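**In Defense of the Worn Table**

The Baselov reading circle has asked its members to consider whether institutions replace their furniture too readily. It is the position of this essay that they do, and that the ordinary wooden table is the clearest case.

A table with visible grain and a few scuffs is commonly entered in an inventory as "fair," one step above disposal. The term is misleading. Scuffing is a matter of finish, and finish has little bearing on whether a surface will hold a cup.

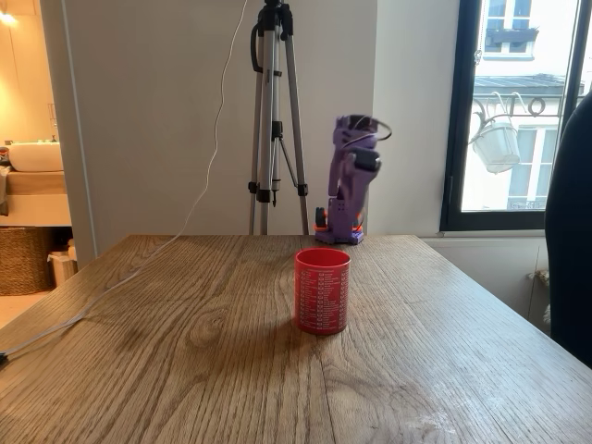 The standard applied by most purchasing offices, including the Sproģis schedule still in use in many buildings, assigns a tabletop a service life of nine years. No reason is given for the figure. A survey circulated in January listed 132 tables marked for removal under that rule — only eight had any fault in the legs or joints.

Members may reply that appearance matters in a shared room. It does. Yet oak grain, with its knots and dark streaks, hides daily use far better than the plain white tops now preferred.

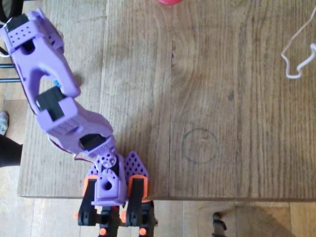

*Wavy, darker streaks in the grain of a light-brown tabletop.*

Žydrūnas Jõgi, writing in the Clullent bulletin, argued that a worn surface invites careless treatment. The present author respects the argument and disagrees with it. People set a mug down on a familiar table without hunting for a coaster, and they stay longer. A room in which everyone fears leaving a ring is poorly furnished, whatever the invoice says.

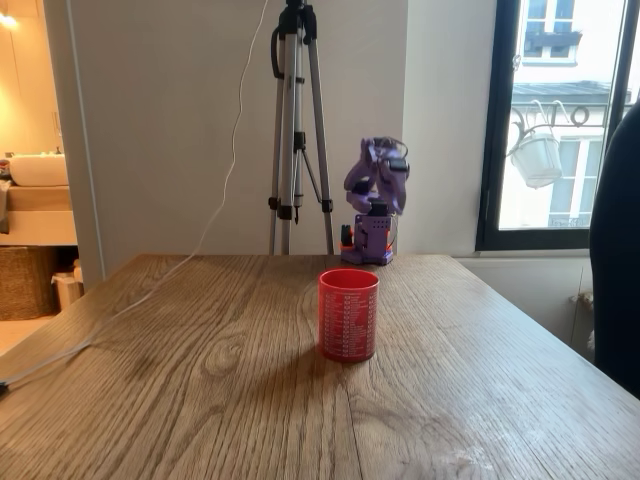 ## What should be done

Inspection should begin underneath. Joints, fasteners and level ought to be checked first, and the top last. Pale patches may be cleaned, lightly sanded and oiled where the finish permits, or left alone. Veneer calls for more restraint with the sandpaper, and the Trono handbook is sound on this point.
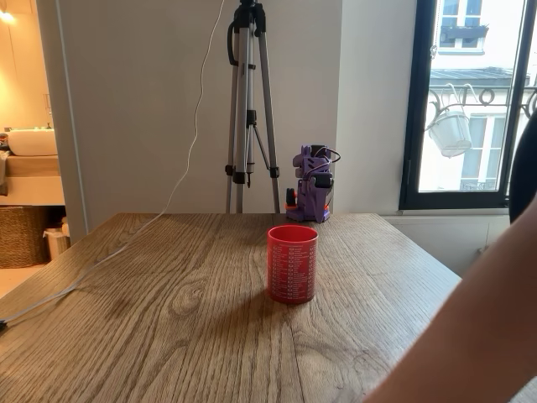 *Page last changed: Tuesday, 7 p.m.*

Replacement should remain available for tables that wobble after repair or have split through. It should require a written note from someone who has sat at the table in question. The circle is invited to adopt this wording at its next meeting, together with the removal of "fair" from the inventory form.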